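Galtumik review
Reviewed by Szymon Adamczyk
02/03/2023

Galtumik is a vertically scrolling shooter from Brunik, a small team whose earlier work was mostly puzzle games. It has seven stages, three ships and a scoring system built on one rule: enemy bullets that pass close to your hitbox fill a meter, and the meter can be spent as a screen clear or banked as a multiplier. I played on PC with an arcade stick and finished the default difficulty on two ships.

The hitbox is small and clearly marked. Movement has two speeds, with the slow one tied to holding the main shot. This is standard, but the gap between the speeds is wider than usual, and it takes a few hours before quick corrections stop overshooting. The option to remap slow movement to its own button is in the second page of the controls menu. I recommend it.
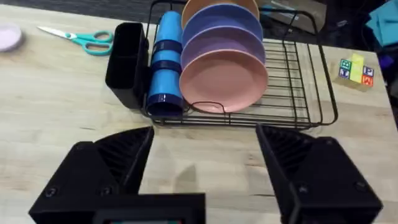
Stages one through three are short and fairly easy. The fourth, a long climb through a flooded refinery, is where bullet density jumps. Its midboss fires some 200 slow pellets in overlapping rings, and the game holds its frame rate throughout. I saw one drop, in the final boss's last phase, with the background effects set to high.

Scoring is less settled. A close pass is worth 800 points at base value, and a medal is worth 2000. Since medals also fall in predictable columns, the safest route is often the best paying one, and the meter ends up as a spare bomb. Marcelino Sampaio, who wrote the scoring guide on the Gromix boards, reached the same view after the May demo, and the values have not changed.

The music is good and mixed too low. Sound effects have their own slider - turn it down by a third. Practice mode allows a start from any checkpoint but does not save ship power, so late stages have to be rehearsed underpowered. 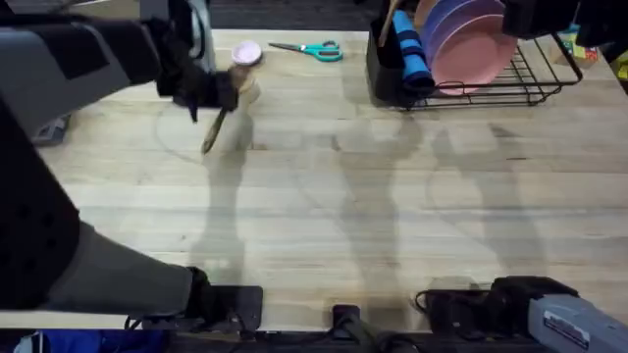 Does it support two players?
Local play only, on a shared screen, with a common stock of lives. There is no online mode, and scores from two-player runs go to a separate table.

Of the ships, Lins is the one to start with. Its shot is narrow but strong, and its bomb recovers fastest.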